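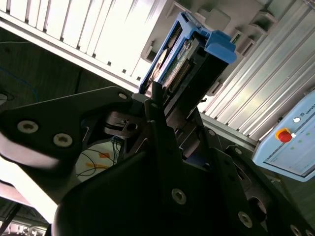
Hard drive in its blue caddy.

Plunon Local Papers list
June 2022
Subject: Re: Retiring the old office computer

A long reply to the question below. I have moved the quoted part to the top so people joining now can follow it.

> We are a small weekly and we finally have a new machine for layout.
> The old desktop has all the back issues on it, plus the ad invoices
> and nine years of photos. The page files were made in a version of
> Dallik that won't install on the new computer. The recycling firm
> can take the old one at the end of the month. Is it enough to copy
> the folders onto an external drive and let it go? Also, do we need
> to keep the original page files if we have PDFs of most issues?
> I'd like to get this off my desk before the summer special.

Copying the folders is the right start, but I would not let the machine go at the end of the month. We did the same move in January and the copying was the short part. Most of our time went into finding things that were not where everyone thought they were.

The page files in Dallik do not contain the pictures. They only point to them, and the pictures can be anywhere. Ours were mainly in a folder for each issue, but a good many were on the desktop, in the downloads folder, and in the mail program's attachments. When we opened a page on the other computer we got gray boxes with file names in them. So before you copy anything, open a few old issues on the old computer, go to the list of linked files, and see which folders they come from. Then copy those folders too and keep the folder names as they are. If you tidy up the names on the way across, the links will break and you will be fixing them by hand.

The fonts need to come along as well. We forgot them. Our headlines from before the redesign used a font that came with some clip art disc, and without it the lines run longer and push the last paragraph off the page. We found a copy later, on a laptop.

On PDFs: yes, keep the page files, at least for now. "Most issues" was what we said too. We had 153 issues on the list and nearly a third of them had no PDF at all, or had a PDF of the front page only. The printer used to get the files directly in those days and no one saved a final copy here. I would make the missing PDFs on the old computer while Dallik still runs on it. It is dull work. We did five issues a day, whoever was at the front desk, and ticked them off on a sheet taped to the wall. After that you can decide about the page files without any rush. Readers who ask for an old obituary or a team photo only ever want the PDF or a print anyway.

The ad invoices are a separate matter. Ask your accountant how long you have to hold them, and don't go by what anyone on this list says, me included. Ours were in Grinero, which keeps its data in a hidden folder and not with the documents. Use the backup command inside the program, save that file with the rest, and then restore it on the new computer and open an invoice from each year. Print the customer list too. It came in handy for us when two accounts had the same name.

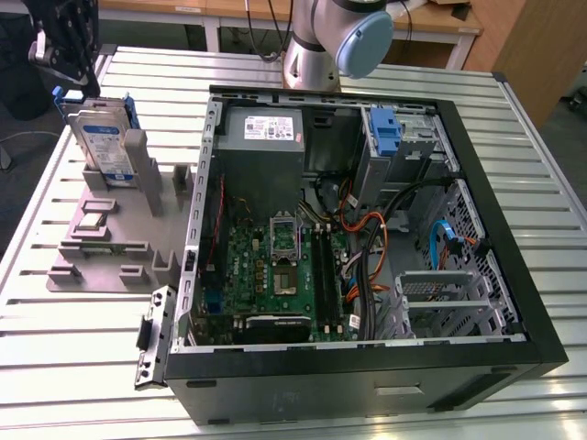 Where the copies live matters more than which brand of drive you buy. We have one set on the new computer, one on an external drive in the office cabinet, and one on a drive that goes home with the editor and is swapped every 3 months. We had been paying for storage with Danko as well and dropped it, mainly over upload speed on our line. I would also keep the old hard drive itself once the copying is finished and hand over the computer without it. That is a job for a table with some room, with the tower laid on its side and the panel off, like the one here, and the power cord out. While it is open, write down what is on the power supply label and put the note with your insurance papers, if your insurer wants equipment details. Ours did. Put the drive in a padded envelope, write the date and the name of the computer on it, and don't treat it as your backup. It is there for the day someone remembers a folder you missed.

A few smaller things from our own move:

Mail. If the old computer fetched mail and removed it from the server, the only copy of those letters is on that computer. Letters to the editor with signatures are worth having.

Passwords. The browser had saved the logins for the printer's upload page, the postal permit account and the wire photos. We lost an afternoon on the postal one.

Captions. Photos named by the camera mean nothing in ten years. We did not rename ours, but we added a text file to each issue folder with the page numbers and who is in the pictures. It is done through 2014 and then it stops.

Scans. If you have bound volumes from before the computer, they are a different project. Don't let anyone attach it to this one.

As for the summer special, I would put it out on the old computer if your template is there, and move after. We switched in the middle of an issue and ran the previous week's tide table.

If it would help, I can post the sheet we used for ticking off issues. It has columns for page file, pictures found, fonts, and PDF. The last column is marked "other" and is mostly full of complaints about fonts.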